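4. CLEARING AND WIPING THE TABLE

Read this section before the first meal service, not after. Applies to the Flernen white table, long version and short version. The folding Sundqvist tables have their own section (5), the top is different and the cleaner is different too.

4.1 What you need

- one tall bin, open top, liner in
- two cloths, one damp, one dry
- neutral cleaner, the Tulance bottle or same type
- a tray or box for anything getting washed and kept

No scouring pads. No steel wool. No bleach on the table top, not even diluted.

4.2 Before you start

1. Bin goes at the right-hand end of the table if you're right-handed, left-hand end if not. Rim close to the table edge but not touching. You want to drop things in, not throw them.
2. Check the liner. Folded over the rim all the way round. A liner that's slipped down on one side is the usual cause of a mess in the bottom of the bin.
3. Look at the floor where you'll be standing. Pick up scraps now. Paper on a smooth floor slides underfoot.
4. Keep the yellow floor line clear. Bin, bags, carts, all stay off it.

CAUTION: Foil trays may have sharp edges where the rim has folded or split. Hold by the long sides, fingers outside. Never press a tray flat with your palm.

4.3 Clearing, in order

1. Liquids first. Any cup with something in it goes to the sink and gets emptied. Don't pour into the bin, the liner won't hold it for long.
2. Cups next. Empty paper cups can be stacked up to 8 high, then into the bin as one stack. Higher than that they tip.
3. Foil trays. Scrape food out, then see 4.4 for where the tray goes.
4. Cloths last. Leave the cloth on the table till the rest is gone, you'll be using it.

Bring everything to one end of the table before you bin anything. Saves walking back and forth, and the clear part can be wiped while someone else deals with the pile. 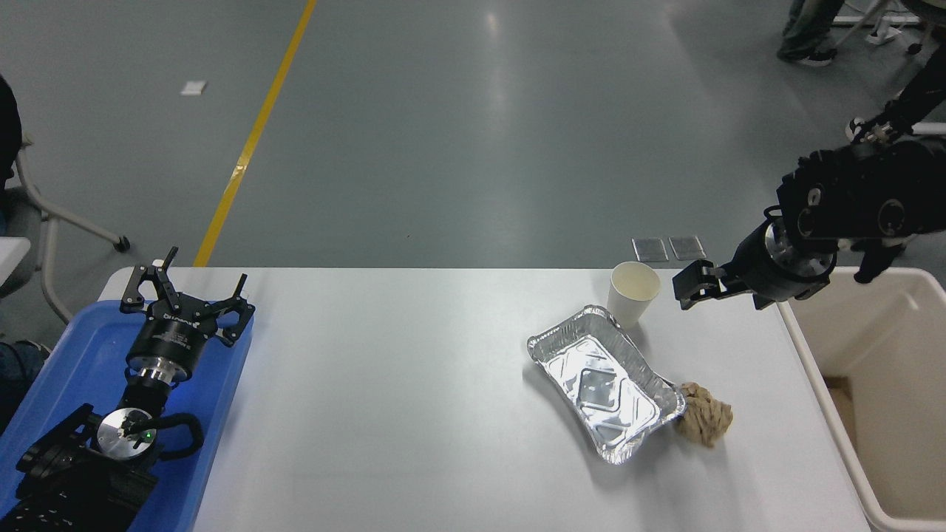 Keabetswe Mofokeng wrote in after the last edition that she does it the other way round, wipes the bare part first and only then touches the cups and trays, and that her tables are done quicker for it. Fine by us. Either order works so long as the cloth hasn't been through food grease beforehand. If it has, swap it.

4.4 Foil trays: keep or toss

Keep for recycling if:
- scraped and rinsed
- no burnt-on food on the base
- still opens out to something like its own shape

Toss if greasy all over or torn. A crumpled tray can still be recycled if it's clean, check what your local pickup takes.

Note: Don't nest trays with food left between them. They stick, and then the whole stack is trash.

Note: paper cups with a coated inside are not plain paper. General trash unless your site has a seperate cup bin.

4.5 Wiping

1. Shake the cloth out over the bin. Crumbs trapped in the folds will drag across the top and mark it.
2. Fold in half, then in half again. A bunched-up cloth leaves streaks and misses the corners.
3. Spray the cloth, not the table. Two squirts is plenty.
4. Start at the far edge. Work toward you in straight passes, overlapping by half a hand.
5. Turn to a clean face of the cloth every few passes.
6. Do the edges and corners.
7. Leave 10 minutes if you can, then go over with the dry cloth. In a hurry, dry straight away but press harder.

CAUTION: Don't lean on the far edge to reach. Walk round.

CAUTION: Hot foil on the table top. Put a mat or board under it. Heat marks in a white top do not come out and aren't covered.

4.6 Stains

Coffee and tea rings: damp cloth, neutral cleaner, let it sit, wipe. Repeat once.
Oil: warm water and a drop of dish soap, then rinse with plain water.
Tomato or curry: get to it the same day. After that it fades but may not go completley.
Gray rub marks from foil: a clean white eraser, light pressure. Wipe the crumbs off after.

If a stain is still there after two tries stop. Rubbing dulls the finish and the dull patch shows more than the stain did.

4.7 Finishing up

1. Tie the liner when the bin is three-quarters full. Not full.
2. Lift straight up. Don't drag it over the rim.
3. New liner in before you walk off.
4. Wipe round the inside wall of the bin if anything has splashed.
5. Used cloths to the wash. Don't leave them balled up overnight, they smell by morning.
6. Sweep under the table and behind it.

Spare liners are part no. 121, sold in packs of 42. Cloths, order from the same page. For anything missing from the box ask for Ramesh Rajput on the parts desk.

Next: 5. Folding tables

Pandport Table & Canteen Guide, revised 7th August | Contact parts desk | © Pandport, all rights reserved | Back to top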